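Got back from Cerbridge last night with sore feet and a carrier bag full of leaflets, so I'm writing up the open day at the Ikenside studios before I forget it all. If you've ever watched Wumar on a winter evening and wondered how they do the falls, this was the day out for you.

We queued from half nine (bring a flask, the van outside only did cold drinks) and were let in two coachloads at a time. First stop was the main studio, which is so much smaller than it looks on telly! The seats go up very steeply and the famous blue staircase is painted plywood with a carpet runner stapled on. Tickets for the day went in a morning, all 3,557 of them, and I think most of those people were in front of me for the loos.

The stunt hall was the bit I'd come for. They ran the high fall twice, once at full speed and once stopping to talk it through, and I still held my breath the second time. The airbag is enormous and makes a horrible wheezing noise when someone lands on it. We were told the crew had done 667 practice drops for the last series, and that every one gets written down in a book with the weather and what the performer had for breakfast. I'd have loved a look at that book. 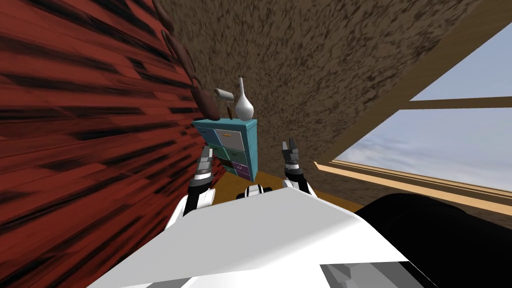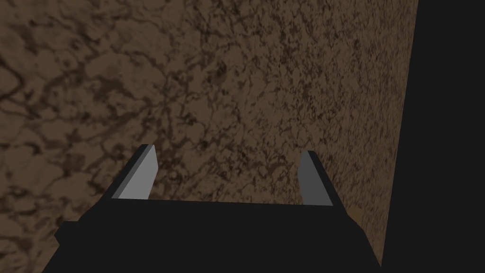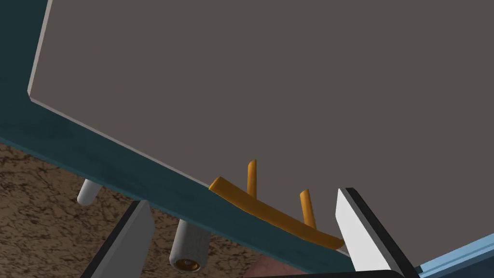 Computer-rendered views

Lunch was a let-down, sorry. Two sandwiches left by one o'clock, both egg. The tables by the costume store were nice though, and a lady in wardrobe let us feel the padding that goes under the sequins (like a wetsuit, but itchier).

In the afternoon there was a talk about Kan, the new escape show starting in April. They wouldn't say who's in it, however nicely we asked, but we did get to try the practice handcuffs. I got out in a little under never. My sister managed it and has mentioned it several times since.

Parking is on the far field and it was a bog by four. Wear boots. They're hoping to do another one in the autumn and I'd go again, with my own lunch.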